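Preparing Single Stems for Table Arrangements

Pakness Community Learning, Home and Garden Skills
Last revised 16 May 2023

This page sets out the standard method taught in the Pakness introductory course on table flowers. It covers cut stems and artificial stems. Participants should read it in full before the first session and bring a clean pair of hand pruners or a sharp florist's knife.

Before you begin

Clear a flat surface and wipe it down. Wash every vase and bucket with hot water and dish soap, then rinse well. Residue from an earlier arrangement shortens the life of fresh flowers more than any other single cause we see in class. Fill one bucket with cool water to a depth of 4 inches.

Step 1. Choose the stem

For a narrow vase, select one flower with a straight stem and a firm head. Press the base of the bloom gently between two fingers. A soft base means the flower is past its best and should be set aside for a low bowl. Roses, carnations and tulips are all suitable for a first attempt.
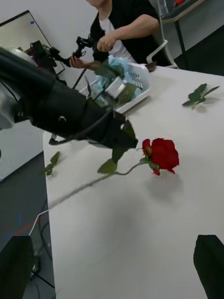 Step 2. Measure against the vase

Hold the stem beside the vase, with the head at the height you want, and note where the stem meets the foot of the vase. A common rule is that the flower should stand one and a half times as tall as its container. The Ulow bud vase used in our classrooms is short and heavy, and most stems will need a good deal taken off. Cut long at first. A second cut is always possible.

Step 3. Cut and condition

Make a slanted cut with the end of the stem held under water. Remove any leaves that would sit below the water line. Leave one or two upper leaves in place if the stem would otherwise look bare. Stand the stem in the bucket, away from direct sun, for at least 30 minutes. Woody stems benefit from a full 60 minutes.

Step 4. Prepare artificial stems

Artificial stems do not need water, but they do need shaping. Most are packed flat and arrive with the petals pressed together. Open the head by hand, working from the outside in, and bend each leaf slightly away from the stem. If dust has collected, use a soft, dry brush. Do not rinse fabric petals, as the color may run. Keep prepared pieces in a shallow tray until they are needed so that the heads are not crushed.
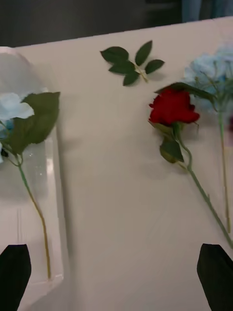 Artificial hydrangea stem in a clear tray.

To shorten a wired stem, use wire cutters. Pruners will be damaged by the wire – the course does not replace blades broken in this way. Cover the cut end with a short length of floral tape.

Step 5. Set the stem

Lower the stem into the vase and let it lean until it rests against the rim. Turn the vase slowly and choose the best side. If the stem will not hold its position, place a small piece of Kudo floral grip at the bottom of the vase and try again.

Care

Change the water every other day and trim the stem a little each time. Keep fresh flowers away from ripening fruit, radiators and open windows.

Further instruction on mixed arrangements is given in the Alent Hall sessions, which open for enrollment each April.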